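About Plato

Who we are

Plato is a small outfit that teaches household jobs to robots by doing the jobs ourselves, properly, over and over, with the tool in our hand. Laundry mostly. Beds. Some kitchen. No big lab, no showroom. We started with one bench, one mattress and a client who wanted towels folded. That client is still with us.

Our director is Elmarie Shabalala. Before this she ran training for hotel housekeeping teams, which explains a lot about how we work. She writes the task sheets, picks the fabrics and still does a turn on the gripper most mornings. New starters learn from her first and from the manual second.

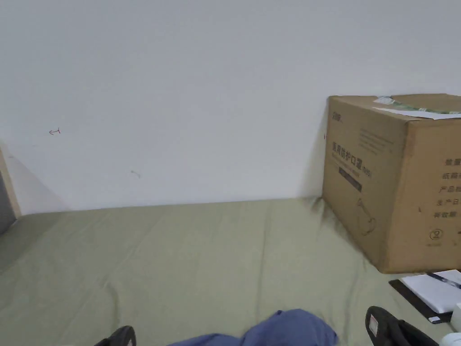 We get asked why we bother with hands at all when there's so much video about. Short version - video shows what a person did, and leaves the robot to guess at the rest. We record the path of the jaws, when they open, when they close, how far. A robot with the same jaws can then be trained on it directly. Less guessing. Less clearing up after.

What we do

Three kinds of work at the moment.

Hand-held demonstration. Our bread and butter. Someone holds the gripper like they'd hold a pair of tongs and does the job at normal speed. No robot needed in the room. Good for cloth, good for anything where the layout keeps changing.

Remote control. Operator on a pair of handles, robot arm at the other end copying. Slower, and harder on the shoulders, but the client gets recordings from their own machine. Vorix is our set-up for this, built in house and rebuilt in February after the first one proved too twitchy for shirt collars.

Checking and sorting. Every take gets watched by somebody who didn't record it. Dropped items, missed grabs and long pauses all get tagged. Bad takes aren't binned, they go in a seperate folder, because some clients want them. 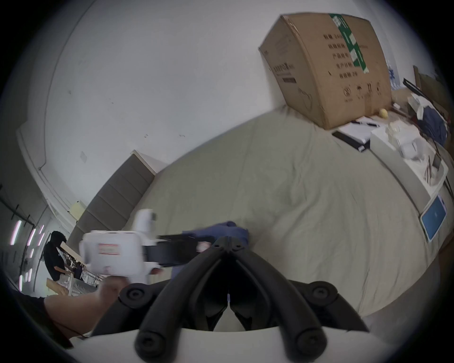
Bed work, gripper in hand.

Bed and laundry tasks are the ones we're known for. The set is called Ticona and it holds 4,000 finished takes across 64 tasks - pick up, lay out, fold, turn right side out, hang over a rail, make the bed round it. Clients can have the lot or just the tasks they need. We add to it all the time so ask for the current list.

How a task gets made

Elmarie writes it up on one side of A4. Start state, end state, what counts as a fail. Two people try it cold. If they do it differently we talk about it, and sometimes we keep both ways. Then it goes on the rota.
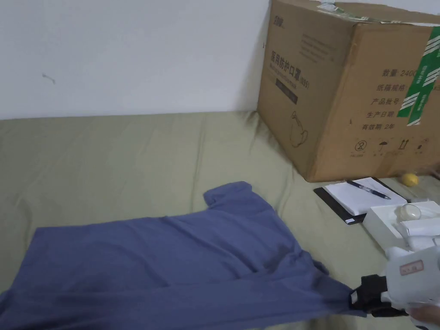
Cloth is the hard bit, and the bit we like best. It never lies the same way twice, and a robot that has only seen neat piles is stuck the minute it meets a real one. So we start our garments rumpled. A blue T-shirt spread out on the bed, jaws closed on one corner, the fabric drawn up to a point where it's held - that grip is a small thing, but get it wrong and the whole fold goes wrong after it. New people spend there first week on corners. Then hems. Sleeves come later, everyone hates sleeves.

We rest between blocks. Nobody records for more than 165 minutes in a shift, tired wrists make poor teachers and it shows up in the data straight away. Doors open 8.30, last block ends at 4.

Brumex

Our newest project. Same hand-held method but with two grippers at once, one in each hand, for sheets and duvet covers and other things too big to manage one-handed. About 900 takes so far. Not on general release yet, though we're happy to share a sample with anyone working on two-armed robots.

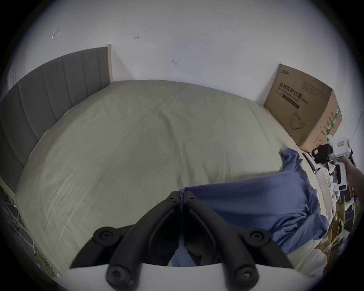
Do I need a technical background to work as a demonstrator?
Most of our demonstrators came without one. We look for steady hands, patience, and people who'll say when a take was rubbish. The software side we can teach in an afternoon.

Working with us

We take on short jobs as well as long ones. Send us the task, the gripper you're using (a drawing will do) and how many takes you think you want. We'll come back with a price and probably a lower number of takes than you asked for. If it's something we can't do well we'll tell you - liquids for instance, not our thing yet.

Visits by arrangment, mornings are best. Please ring ahead as the bell is hard to hear from the back room.

Demonstrator posts go up on the Jobs page as they come. Part time hours available. Ask for Elmarie.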